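Speaker notes: Small Bathrooms, Big Water Savings
Thursday session, Espinoza Branch Library

Welcome everybody, thank Yuxi Lü for setting up the room. Ask for a show of hands: who has ever read their water bill all the way through? (Usually very few. Fine!)

Start with the room we all have. Give people a moment to think about their own.

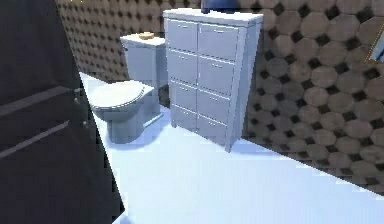
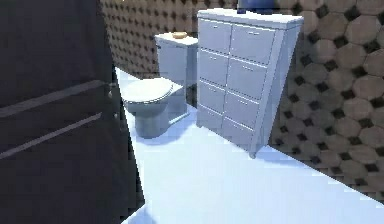 OK, the dye test. I love this one! Five drops of food coloring in the tank, lid back on, go make coffee. Don't flush. If color shows up in the bowl, the flapper is leaking. My own house on Tolinari Street failed, and I'd been giving this talk for a year by then.

Read out my bill story: 196 gallons in one day in October, and we were away! Pause there, people always gasp. New flapper, cheap part, fixed before lunch.

Pass around the old flapper. Let them feel how stiff the rubber gets.

Next, showers. Bucket and a watch. Run it for a minute, measure what's in the bucket. Over 2 gallons, think about a new shower head. Mention thread tape, and don't crank it down with a wrench (I cracked one that way).

Faucets, quick: unscrew the aerator, soak it in vinegar overnight. Such a satisfying job, all that grit comes out.

If there's time, tell the Zelilus apartments story. One building, every tenant did the dye test the same weekend, and they saved roughly 2000 gallons that month. Wonderful people.

Questions. Somebody will ask about bricks in the tank: no, they crumble. Use a filled bottle.

Dye tablets are on the back table, take extras for neighbors.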